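Recalculating the extractor for the Mornstead kitchen

31/10/2025

I finished the duct calculations for the Mornstead flat last night, having put them off since September. The short version is that the extractor we bought is fine and the duct run is not.

The fan is a Vrettos unit. On the bench it moves plenty of air, but a bench figure assumes free discharge, and ours goes through a flexible hose with 4 bends in it before it reaches the outside wall. Flexible hose is ribbed inside, and the ribs cost far more pressure than the length does. Two of the bends are tight right angles behind the wall cupboard. Each of those behaves like a couple of extra metres of straight pipe.

I have replaced the hose on paper with smooth rigid duct, 120 mm diameter, total length 1840 mm from the spigot to the wall. That removes two bends entirely. The remaining two become swept elbows. 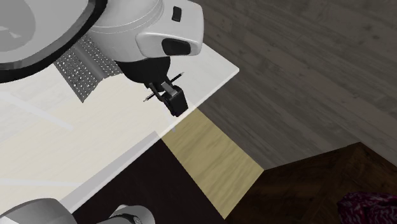

White housing and perforated grey plate, rendered from almost directly overhead.

The next item is the grease filter. Perforated sheet is easy to wash and hard to get right. What matters is open area, meaning the share of the sheet that is hole. Small holes catch more but clog sooner, and once a film of fat narrows them the resistance climbs quickly. Magdalini Deligiannis, who fitted the same fan in her place in Flirirby, washes hers every fortnight in hot water and soda crystals. I had been doing mine when I remembered.

Noise I can only estimate. The fan runs at around 3000 rpm on full, and most of what we hear is the hose shaking against the cupboard back. Rigid duct on rubber-lined clips should deal with that. The motor hum will stay.

Parts are ordered from Uluvau, apart from the outside flap, which they had in brown only. I still need to check whether the hole in the wall is level. If it slopes inwards, rain will run back down the duct and I will have to pack the sleeve before sealing it.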